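Wednesday, plate cell, notebook 3

Started late, compressor noise next door, not our problem. Goal for today: get the right arm setting the plate down inside the blue square every time, without the little shove at the end. Left arm stays out of it except for collision checks.

State as I found it: Nonton config from last week still loaded. Somebody (me) had left the gripper closing width on the old value for the thin plates. Changed back. Wrote it on the tape on the monitor so it stops happening.

Re-zeroed the right arm first. Joint 4 was off again, not by much but it shows up at the fingertips. Left arm fine. Did the zero twice on the right, second time gave the same numbers so I beleive it.

Then TCP. Old TCP was taught with the Sindwood fingers, these are the Ķēniņš ones and they taper more, so the contact point is lower than the file thinks. Explains the shove: arm thinks it has room left, keeps going down, plate touches early and skates. New file is tcp_right_taper. DO NOT overwrite the old one, Aslı still needs it for the Stokow job.

Approach height set to 20 mm over the board for all the hover checks. Down speed 32 mm/s, was 300 in the old program which is silly for the last bit. Travel speed left alone.

Order of checks, so I can repeat it:
- home both
- left arm to park, gripper open
- right arm to hover with plate, stop
- look at it from two sides before letting it go down
- down, open, back up, home

Right arm over the blue square, black fixtures behind: 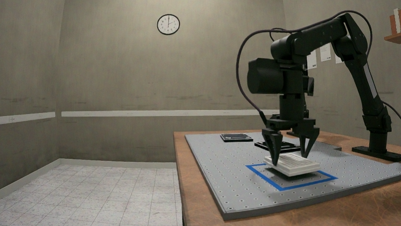
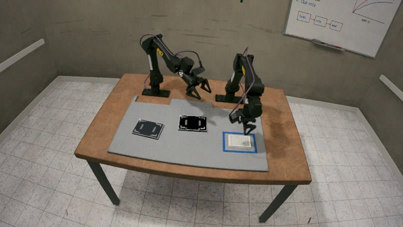
Tilt is the next thing. Plate hangs a bit crooked if the fingers pick it up off center along the long side. Tried moving the pick point toward the middle in small steps, 2 mm at a time. Three steps was best, four was worse the other way. Saved at three. Could also be the wrist roll, didn't chase it.

11:40 - first set of place runs, 20 cycles. All inside the square. Two landed touching the outline on the near side, none over it. Before the TCP change I was getting one in five over the line so I'll take it.

12:15 - second set, 32 cycles, same settings. Stopped at cycle 9, gripper reported no part when it clearly had one. Threshold on the grip current too high for the slower close. Dropped it a notch, restarted from zero, ran through clean. Note the slower close was my change from Monday and I forgot it touches this. Need to put those two parameters next to each other in the file.

Cable on the right arm: checked slack through the full wrist range by hand with the drives off. Tightest with the wrist fully rolled back. Added a soft limit there instead of re-routing, we never go past it on this job anyway. If somebody needs the full roll, take the limit out AND redo the cable, in that order is wrong, redo cable first.

Left arm: park position is too close to the middle for my liking. Clears the right arm in every move I ran, but if the right one retracts at an angle it gets tight near the elbow. Want to raise park and pull it back. Left it for now, the left arm program has park hard coded in four places and I'm not editing that before lunch.

Board: went round the bolts with the short key. One at the back was finger tight. Nipped up, then had to check the square again. Hadn't shifted enough to measure. Fixtures I didn't touch.

Maintenance counter says 3000 cycles since the fingers went on. Wiped them down, looked at the tips with the loupe. Slight polish on the inside face, no chips. Next look at the next zeroing.

Aslı Tekin came by at 2, wants the same hover check built into the start routine so it pauses and waits for an OK on the first cycle only. Fine by me. She also says the Stokow plates are taller, so approach height needs to be a variable and not typed into every move. Agreed, annoying, will do.

To do
- approach height as variable, both arms
- first-cycle pause
- left park, all four places
- grip threshold + close speed together in config, with a comment
- order another set of tips
- find out why joint 4 keeps wandering. Third time since July. Brake? Encoder coupling? Log the offset every morning befor homing so there's something to look at

Backed up both controllers to the share, folder is named right_place_ok. Arms homed, drives off, left at 4:30.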